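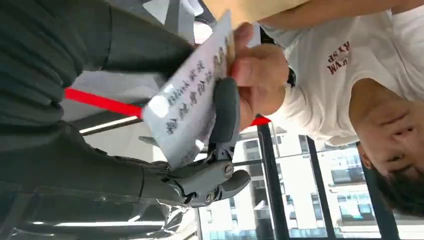

I've reviewed for small chemistry conferences for years, and I think the two-page abstract has to go. Mine for Sestham came back with 10 comments, all on font size! A white sheet of paper can pass from hand to hand and still never get read.

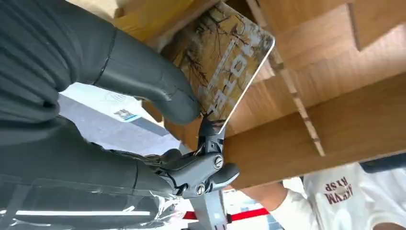
Atieno Massawe wrote back that short abstracts keep the door open for students, and I do see her point (I was one once).
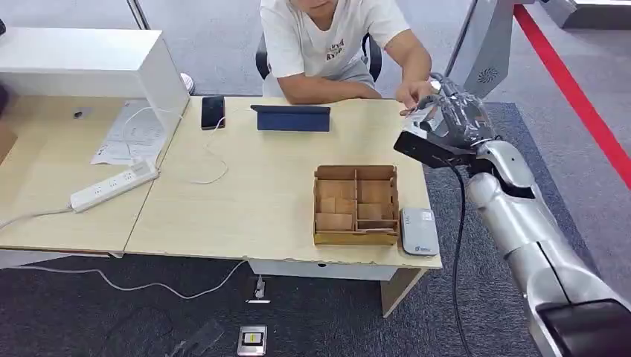 But students are the ones who lose most. They pay 1170 dollars to show up, and then get a slot at lunch. I'd take one long conversation across a desk, a guy in a T-shirt with both arms on the wood, over any poster hour. Give them full papers and real reviews, please. 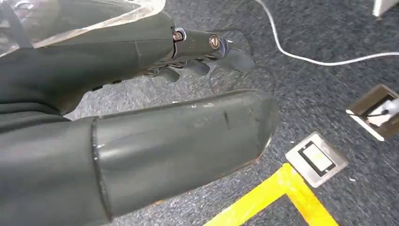 *Dark gray robot hand over speckled carpet.*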